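Lundov Activity Table, Model 40

Home > Classroom Furniture > Tables > Activity Tables

Made to order. Ships flat on one pallet.

Overview

The Lundov Activity Table is a fixed-height or adjustable table for classrooms, libraries, therapy rooms and family learning centers. It is sold as two sections that bolt together underneath, or as a single section for smaller rooms. The top has a matte finish to cut down on glare from overhead lights and windows. Legs are steel with threaded leveling feet.

We have been making this table since the old Mernitz shop was still running its own paint line. The frame has been changed twice in that time. The current version has a deeper rail under the long sides and no center leg, so chairs can be pushed in anywhere along the length.

Most of our orders are for early reading rooms, where the table holds letter tiles, word trays, picture cards and the bins they are kept in. It is also used for puzzles, sorting work, model building and as a plain worktable in staff rooms. It is an indoor table. Do not use it on a patio or in a pool area.
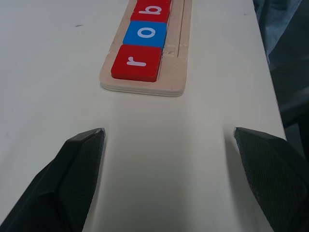 The matte finish comes in white, cream and pale gray. White shows pencil marks more than the other two, but it is also the easiest to check after cleaning. Cream is the color most schools reorder. Pale gray was added in February and is made in the same thickness as the others, so sections in different colors will line up if you want to mix them.

Color samples are available from the sales office. Please look at a sample in your own room before ordering, as the cream in particular looks different under warm bulbs. Tops made to order can't be exchanged for another color.

Construction

Top: pressed core with a matte laminate on both faces. The underside is finished in the same material so that the top stays flat as the humidity changes.

Edge: 2 mm banding, color matched. The corners are eased by hand after the banding is applied.

Frame: welded steel rails, powder coated in light gray or black.

Legs: round steel tube. Fixed legs are welded to a mounting plate. Adjustable legs are two-part with a locking screw and have marks stamped at each height.

Feet: nylon, threaded. A felt version is available for wood floors.

Fasteners: machine screws into metal inserts. We stopped using wood screws on the leg plates some years ago, and tables bought before that change can be fitted with inserts using the Prodach repair kit listed further down.

Load: each section holds 85 kg spread evenly across the top. This is a working load for materials and for people leaning on the table. The table isn't meant to be sat or stood on.

Choosing a height

Fixed-height tables come in three heights, matched to chair sizes small, medium and large. If you already have chairs, measure from the floor to the top of the seat and send us that number with the order. The sales office will match it to a leg.

Adjustable legs cost more and take longer to make. They make sense if the room is used by several age groups. If the table will be set once and left alone, fixed legs are sturdier and there is less to tighten.

Adults working across from children will usually be comfortable at the medium height with a low stool. Mebrat Derese, who handled school orders for us before moving to the workshop, used to recommend one medium table and one large table for a mixed-age room in place of two adjustable ones. We still think that is a good way to spend the same money.

One section or two

A single section seats four children, two on each long side. Two sections joined together seat eight, with space at the ends for an adult.

When two sections are joined there is a thin seam across the top. The sections are pulled together by three clamps underneath, and alignment pins keep the surfaces level. Cards and paper slide over the seam without catching if the clamps are evenly tight. Writing directly across the seam with a soft pencil on a single sheet of paper will leave a faint line. Use a pad or a folder under the sheet.

Joined sections should be taken apart before the table is moved to another room. Carrying a joined table by its ends puts strain on the clamps and may bend the pins. Replacement pins are sold in packs of four.

Assembly

Two people should assemble the table. Allow 40 minutes for a single section and a little over an hour for two. You will need a Phillips screwdriver and the hex key supplied in the parts bag. Do not use an impact driver on the leg plates.

1. Lay a blanket or the packing foam on the floor and place the top on it, face down.

2. Fit the rails along the long sides. Start all of the screws by hand before tightening any of them.

3. Attach the legs. The plates are marked L and R, and the mark faces the outside of the table.

4. Tighten the rail screws, then the leg screws.

5. Turn the table over. With one person at each end, lift and turn it in a single movement. Do not roll it over on its legs.

6. Level it with the feet. If you are joining two sections, level the first one fully and then bring the second to it.

7. Push the sections together, check that the pins have gone in, and close the three clamps, beginning with the middle one.

8. Set out bins, holders and materials along the back once the top is level, leaving the near side clear for work.

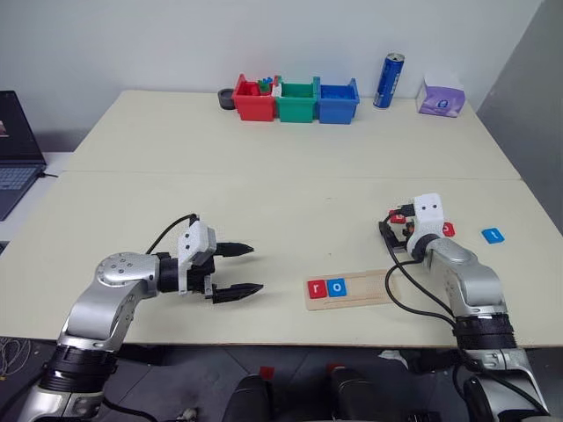 Cleaning

Wipe with a damp cloth and a mild dish soap. Dry with a second cloth. The matte surface will hold streaks if soap is left to dry on it.

For crayon and grease pencil, use a white eraser first and then soap. For dry-erase marker, use a little rubbing alcohol on a cloth. Permanent marker will usually come off with alcohol on the same day and usually won't after a week.

Don't use scouring powder, melamine sponges or furniture polish. Powder and melamine will leave a shiny patch, which can't be repaired. Polish makes the surface slippery, and tiles and cards will slide off when the table is bumped.

Check the leg screws at the start of each school term. A quarter turn is normal in the first year.

Storage and accessories

Under-table shelf. Wire, light gray. Hangs from the rails on a single section. Holds paper and folded mats. It takes away some knee room and we don't recommend it with the small height.

Bin strip. A low rail that fastens to the back edge and keeps bins from being pushed off the far side. Fits most small open bins up to 11 inches wide. Bins are not included.

Edge guard. Clear, clips on. Sold by the section.

Clamp and pin set. Three clamps and six alignment pins, for customers adding a second section to a table they already own. Please tell us the year of the first table.

Prodach repair kit. Metal inserts, a drill bit with a depth stop, and matching screws for one table.

Felt feet. Set of four. Replace them when the felt is worn flat.

What customers have told us

"We have six of these in the reading room and two in the hall. The one in the hall gets dragged and it needed new feet after a year. The others are fine." Shanti Chaudhary, primary school reading teacher

"Good table. The instructions for the clamps could be clearer. Ours had a small step at the seam until I loosened everything and did the middle clamp first." Aksel Eyvindsson

"Delivery was left at the loading door and we had to move the pallet ourselves. The table itself is solid and the cream color is easy on the eyes." Kolbrún Ravn, branch library

The clamp instructions were rewritten after the second of these and the order of the clamps is now given in step 7. If your printed sheet doesn't mention the middle clamp, use the steps on this page.

Delivery

Tables ship flat from the Vigfúsdóttir warehouse. Standard delivery is to the curb or loading door. Inside delivery can be added at checkout and has to be booked before the order leaves us. The driver won't carry a pallet up stairs on a standard delivery.

Check the corners of the carton before signing. If a corner is crushed, write that on the delivery slip, even if you can't open the carton at the time. Claims without a note on the slip take much longer.

Orders for the fall term should reach us by 21st May. We will still take orders after that, but we can't promise delivery before classes begin.

Warranty

Frame and legs are covered for ten years, tops and edge banding for five. Feet and felt are not covered. Damage from standing on the table, from outdoor use, or from power tools used in assembly is not covered.

To make a claim, send a photo of the damage and a photo of the label on the underside of the top. The label has the build number, and without it we can't match the color batch.

Quantity orders

The workshop has built more than 4,000 of these tables and can usually fit a large order in alongside regular production. For quotes on ten or more sections, contact Gemechu Moges in the sales office. Include the room sizes, chair seat heights, color and whether you need inside delivery.

Related products

Lundov Half-Round Table
Lundov Stacking Stool, low
Mernitz Book Cart, two shelf
Replacement feet and fasteners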